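Leader arm or VR controllers for teaching a dish rack task?

gravyboat_tx
Hi all, long time reader. I've got two arms on a kitchen-type bench and I'm trying to teach them to load and unload bowls from a dish rack. Right now I drive them with VR controllers and I hate it. My wrists hurt, my partner says I look like I'm conducting an orchestra, and half my episodes have this weird pause right before the grasp where I'm squinting and second guessing where the finger is. Is it worth building a proper leader arm setup before I record any more? I was looking at the Nivari kit. I've got 33 keepers so far and I'd rather not toss them.

marlo_bench
Leader arms, every time. I went through the same thing last September. With controllers you're guessing what the elbow is going to do, and with bowls in a rack the elbow is what gets you. The first afternoon I had the Nivari leaders clamped to the desk I recorded more good episodes than I had in the whole week before. They're just easier! You feel where the joint limit is and you stop fighting it.

tin_whistle
Going to disagree a bit. I've used both and I think VR gets blamed for bad camera placement. If you're pausing before the grasp it's because you can't see the rim, and a leader arm won't fix that. Where are you standing when you drive?

gravyboat_tx
Behind the bench and off to the left. So yeah, the rack is between me and the bowls some of the time. Fair point.

tin_whistle
Move over to the open side and try it again before you spend money. Also turn your motion scaling down. I run mine at half and my hands stopped shaking on the screen.

halfpint_robotics
Can I put in a word for just grabbing the arm and moving it? Gravity comp on, hand on the wrist, done. I taught a Wirko arm to stack saucers that way and it took me one evening.

marlo_bench
One arm, sure. With two arms you need both your hands on both wrists and then who closes the grippers? I tried it with a foot pedal and kept stepping on the wrong side. Plus your own hands end up all over the camera view, and then the policy has never seen the bench without a big pair of hands in it.

halfpint_robotics
Okay the pedal thing made me laugh. I do replay mine without me in it, so the recording is clean. You move the arm by hand, save the joints, then let it run back by itself and record the cameras on that pass.

tin_whistle
Replay only works if everything lands in exactly the same place the second time though. A bowl leaning on another bowl slides if you look at it funny. Saucers flat on a table are a different animal.

halfpint_robotics
Yeah, I'll give you that one.

gravyboat_tx
So on the 33 I already have - keep or toss? Someone in the Elilport chat told me to delete anything with a pause longer than two seconds.

marlo_bench
Don't delete, trim! If the arm is just sitting there before the grasp, cut the dead frames out and keep the rest. I'd only toss the ones where you changed your mind halfway and went for another bowl. Those taught mine to dither, it would go toward one rim, then the next one, then back. Took me ages to work out it had learned that from me.

tin_whistle
I'd go easy on the trimming. Cut too much and the arm jumps in the data, and you get this jerky lunge at the end. If the pause includes you making small corrections, that's useful stuff, leave it in.

marlo_bench
We've had this argument before lol. My set is at 457 episodes, trimmed, and it doesn't lunge.

tin_whistle
Your bowls are also all the same bowl, marlo.

gravyboat_tx
Mine are definitely mixed. I'm leaning toward taking the rim with one finger inside and one outside, for every bowl, so I'm at least consistent.

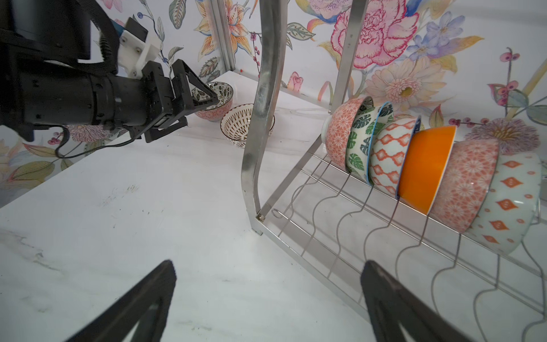

halfpint_robotics
Should you stick to one way of grasping while you record, or mix it up?

marlo_bench
Stick to one until the arm can do the job on its own, then add a second grasp if there are bowls it can't get with the first. Mixing from day one means you need a lot more episodes.

gravyboat_tx
Good, one grasp it is. And I'll try standing on the other side with the scaling at half before I order anything. If it's still miserable I'm getting the leaders.

tin_whistle
Check the Hubmann clamps if you do. The stock ones that came with my leaders crept on a smooth desk and I had to rezero every session.

marlo_bench
Mine never crept, but I've got a rubber mat under them. Post how the other side goes, I want to know if tin is right about the camera thing.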